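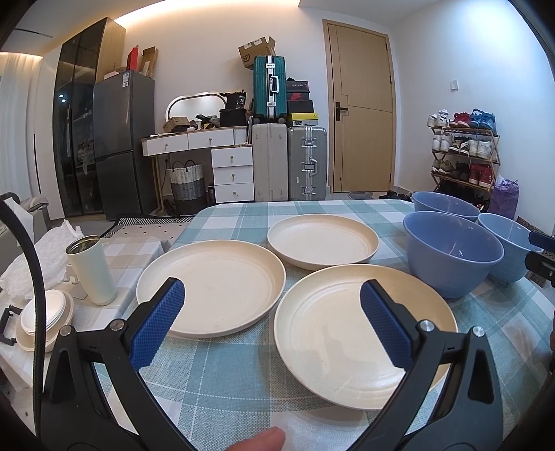

Norer Declines to Join the Rush to "Self-Driving" Cloud Migration

Design and migration firm publishes results of its own dashboard review and asks vendors to show their work

COSTELLO – Norer, a design and cloud migration firm serving mid-sized businesses, said it will not add automated migration planning to its service line this year. The company also released the results of an internal review of Vovden, the migration dashboard it built and has been selling to clients since last spring.

The review was not kind to the product. Norer's user experience team looked at 2,767 support tickets filed by client staff. Of those, 959 came from people who could not tell whether a migration step had finished, had failed, or was still running. The dashboard showed a green check mark in all three cases if the page had not been refreshed.

"We had a screen that looked great in sales meetings and told people very little at two in the morning," said Faizal Khoo, head of product design at Norer. "Before anyone asks us to put a prediction engine on top of it, I would like the check mark to mean something."

Automated planning tools promise to scan a company's servers, sort its applications by risk, and draw up a moving schedule without much human input. Norer tested such a tool inside Vovden over four months. The tool produced schedules quickly. It also placed a client's payroll system in the low-risk group, on the grounds that it had little traffic. Payroll has little traffic for most of the month.

Norer's migration staff caught the error during a routine check and moved the system by hand. The company says it has no way of knowing how often a mistake of that kind gets through elsewhere, and it doubts that the people selling these tools know either. None of the sales material Norer collected during the test gave an error rate. Most of it gave a percentage of time saved, with no note on how the time was measured or who measured it. 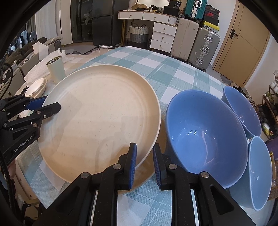 The company is putting its design budget into plainer work. A new release of Vovden, due in December, will replace the check mark with written status messages, each with the time of the last update. Failed steps will stay on the screen until a person closes them. The overview page loses its animated world map, which appeared in none of the 300 work sessions recorded for the review as something a user clicked on purpose.

Norer is also changing how it tests. Earlier versions of Vovden were tried out mostly on managers who approved the purchase. The December release is being tested with the administrators who sit in front of it, using paper sketches first and clickable screens later. Khoo said early rounds have been uncomfortable – several features the team was proud of were taken for advertising.

"I don't think our numbers settle anything," Khoo said. "They come from our own clients and our own tickets, and we picked the categories. Somebody with no stake in Vovden should repeat this, and they may get a different answer."

The same caution applies to the redesign. Norer is making no claim that written messages will cut support requests, and will not publish a target. It plans to sort a new batch of tickets with the same categories once clients have used the release for a full quarter, and to post the results whether or not they flatter the company.

Current Vovden clients will receive the update at no charge. Those using Atton, Norer's older reporting add-on, will need to export their saved reports before the switch, as the two no longer share a database. Instructions will go to account contacts ahead of the release. Clients who want to keep the old overview page can ask for it, though the map will not be maintained.

The review, including the ticket categories and the questions used in the recorded sessions, is available on request from Norer's design office.

About Norer

Norer plans and carries out cloud migrations and designs the software its clients use to follow them. Its products include the Vovden dashboard and the Atton reporting add-on. The company is based in Costello.

Media contact: Norer design office, Costello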